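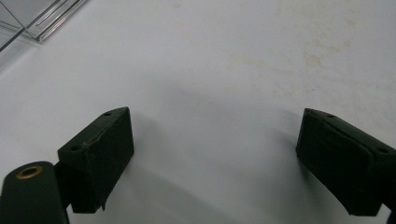 "책상은 닦는다" 석 줄에 붙은 의견 796건… Druvex, 휴대형 그리퍼 작업 지침 개정판 공개

로봇에게 물건 다루는 법을 가르치려면 먼저 사람이 책상을 닦아야 한다. 로봇 학습 데이터 업체 Druvex가 10월 25일 공개한 '휴대형 그리퍼 시연 작업 지침' 개정판의 첫 조항을 줄이면 대략 이런 내용이다. 본문은 60쪽이다. 인공지능이라는 단어는 머리말에 한 번 나오고, 걸레라는 단어는 그보다 훨씬 자주 나온다.

지침이 다루는 작업은 단순하다. 작업자가 양손에 그리퍼를 하나씩 쥐고 상자를 집거나, 옮기거나, 포개거나, 나란히 놓는다. 그 동작을 기록해 로봇 학습에 쓴다. 말로 옮기면 두 문장인데 현장에서는 사정이 다르다. 어느 조는 상자를 놓고 나서 손을 뺐고 어느 조는 손을 빼면서 상자를 놓았다. 두 방식 모두 작업 일지에는 '정상'이라고 적혀 있었다고 한다.

이번 개정에서 가장 많은 의견이 몰린 곳은 작업면 조항이다. 지난 9월 사내와 협력사를 상대로 초안을 돌렸을 때 접수된 의견이 모두 796건이었고, 그중 상당수가 얼룩을 어디까지 얼룩으로 볼 것인가를 놓고 다퉜다. 흰 판에 남은 누런 자국은 닦으면 되지만 닦이지 않는 자국은 어떻게 하느냐는 질문이 나왔고, 닦이지 않으면 그건 얼룩이 아니고 무늬라는 반론이 뒤따랐다. 초안 작성팀은 한동안 '무늬'의 정의를 써 보다가 포기했다.

최종안은 타협의 산물이다. 세정 뒤에도 남는 변색은 기록지에 위치를 적고 그대로 쓴다. 다만 한 회차 안에서는 판을 돌리거나 뒤집지 못한다. 얼룩이 작업 도중에 반대편으로 이사 가는 일을 막겠다는 취지다. 그런 일이 있었느냐는 질문에 회사 측은 "조항에는 대개 이유가 있다"고만 답했다.

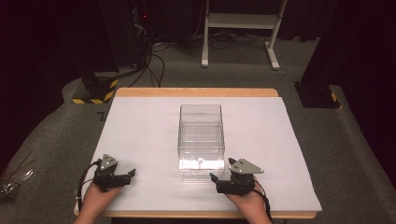 투명 용기를 다루는 절도 새로 생겼다. 투명한 상자는 카메라가 싫어하고 사람도 그리 좋아하지 않는다. 벽은 잘 안 보이는데 조명은 기가 막히게 잘 비친다. 개정판은 시작 전에 상자의 네 모서리가 화면에서 구분되는지 확인하고, 반사광이 모서리를 덮으면 상자를 움직이지 말고 조명을 조정하라고 정했다. 구판은 정반대로 조명을 두고 상자를 움직이라고 했다. 두 판 모두 해당 문장을 굵은 글씨로 강조했다.

상자 안에 다른 물체가 들어 있는 경우도 따로 적었다. 시작 시점의 내용물을 기록지에 쓰고, 종료 시점에 다시 쓴다. 두 칸의 내용이 다르면 사유를 적는다. 협력사 Jiter가 낸 의견서에는 사유란이 너무 좁다는 지적이 들어 있었고, 이 지적은 드물게 한 번에 받아들여졌다. 사유란은 세 줄로 늘었다.

그리퍼 점검 항목은 비교적 조용히 통과됐다. 작업자는 매 회차 시작 전에 손가락 패드의 긁힘과 갈라짐, 가장자리 떨어짐을 눈으로 살핀다. 패드는 좌우를 한 쌍으로 교체한다. 한쪽만 새것으로 바꾸면 양쪽 마찰이 달라져 물체가 미끄러질 수 있다는 설명이 붙었다. 예산 담당 부서는 멀쩡한 쪽 패드의 재활용 방안을 물었고, 지침은 이를 '연습용'으로 분류했다. 연습용 패드 보관함은 별도 조항으로 규정한다. 보관함의 색깔까지 정하자는 의견은 부결됐다. 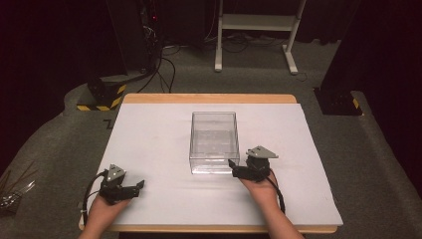

흰 판 위의 투명 플라스틱 상자와 양손의 휴대형 그리퍼. 오른쪽 그리퍼의 손가락이 상자 모서리 쪽을 향하고 있다.

케이블 조항은 분량에 비해 격렬했다. 개정판은 그리퍼 케이블이 손목 바깥쪽으로 빠지도록 하고, 여유분이 물체와 손 사이로 들어오면 그 회차를 중단하도록 했다. 문제는 '여유분'이었다. 짧으면 팔이 당기고 길면 상자를 쓸고 지나간다. 길이를 숫자로 못 박자는 쪽과 작업자 체격에 맡기자는 쪽이 끝까지 맞섰고, 결국 팔을 끝까지 뻗었을 때 "팽팽하지 않을 것"이라는 문장이 살아남았다. 팽팽함의 기준은 다음 개정 때 논의한다.

바닥도 규정 대상이 됐다. 작업대 주변 장비 받침대에는 눈에 띄는 경고 줄무늬를 두르고, 통로를 가로지르는 전선은 덮개로 덮는다. 작업대 위치는 바닥 테이프로 표시한다. 테이프 표시는 구판에도 있었으나 누가 언제 붙인 것인지 알 수 없는 표시가 방마다 하나씩 나왔다는 점이 이번에 문제가 됐다. 앞으로는 테이프 대장에 올리지 않은 표시는 떼어야 한다. 다만 떼기 전에 사진을 찍고, 용도를 아는 사람이 없는지 2일간 공지한다. 일종의 실종자 찾기인데, 초안 시행 기간에 주인이 나타난 테이프는 없었다.

양손 배치에 대해서는 의외로 합의가 빨랐다. 시작 자세에서 두 그리퍼는 물체 좌우에 두고 손가락을 안쪽으로 향하게 한다. 좌우 거리가 꼭 같을 필요는 없다. 사람은 원래 대칭이 아니라는 Abugri 측 의견이 반영된 결과다. Abugri는 같은 의견서에서 점심 직후 회차의 시작 자세가 오전보다 눈에 띄게 낮다고도 적었는데, 이 부분은 참고 사항으로 넘어갔다.
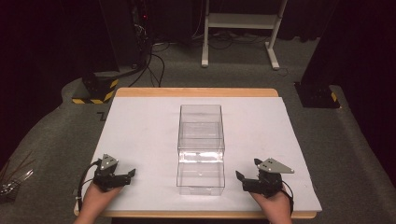 작업대 가운데에 앞뒤로 놓인 투명 상자 두 개. 좌우 그리퍼 위에는 회색 삼각판이 달려 있다.

물체가 여러 개일 때의 규칙은 가장 늦게 확정됐다. 투명 상자 두 개를 앞뒤로 두면 위에서 볼 때 테두리가 겹치는 일이 생긴다. 개정판은 겹침 자체는 허용하되 어느 쪽이 앞 상자인지를 기록지에 적도록 했다. '앞'은 작업자에게 가까운 쪽을 말한다. 이 한 문장을 넣기까지 회의를 세 차례 열었다고 한다. 카메라가 머리 위치에 있으니 작업자 기준과 카메라 기준이 같지 않느냐는 의견이 있었고, 고개를 돌리면 달라진다는 의견이 있었고, 그렇다면 고개를 돌리지 말자는 의견도 있었다. 마지막 의견은 부록에 '권장'으로 실렸다.

실패 처리 기준도 바뀌었다. 구판에서는 물체를 떨어뜨린 회차를 모두 폐기했다. 개정판에서는 떨어뜨린 뒤 다시 집어 작업을 마친 회차를 별도 표시와 함께 보존한다. 실수하고 만회하는 과정도 로봇이 배울 만한 동작이라는 판단에서다. 단, 일부러 떨어뜨리는 것은 금지한다. 고의 여부는 작업자 본인이 체크란에 표시한다. 이 체크란이 얼마나 자주 쓰일지는 현장에서도 기대가 크지 않은 눈치다.

지침의 적용 대상은 Druvex 본사와 Jiter, Abugri의 작업실이다. 기록지 양식을 관리하는 Trutunon은 새 항목을 전산 양식에 반영하고 있으며, 그때까지는 종이 양식을 함께 쓴다. 종이 양식에는 투명 용기 내용물, 패드 상태, 앞뒤 구분, 테이프 대장 번호를 적는 칸이 추가됐다. 칸이 늘면서 양식은 한 장에서 두 장이 됐고, 두 번째 장 맨 아래에는 첫 번째 장을 빠뜨리지 않았는지 확인하는 칸이 있다.

현장 반응은 엇갈린다. 작업자들 사이에서는 기준이 생겨 말다툼이 줄겠다는 기대와, 이제 기준을 놓고 말다툼하게 됐다는 평이 함께 나온다. 구판에 따라 기록한 데이터는 폐기하지 않고 판 번호를 붙여 구분한다. 이미 쌓인 기록에 소급해서 앞뒤를 적으라는 요구는 없다.

Druvex는 시행 후 접수되는 의견을 모아 다음 판에 반영할 계획이다. 의견은 정해진 서식으로만 받는다. 서식 작성법은 부록 마지막 쪽에 있다.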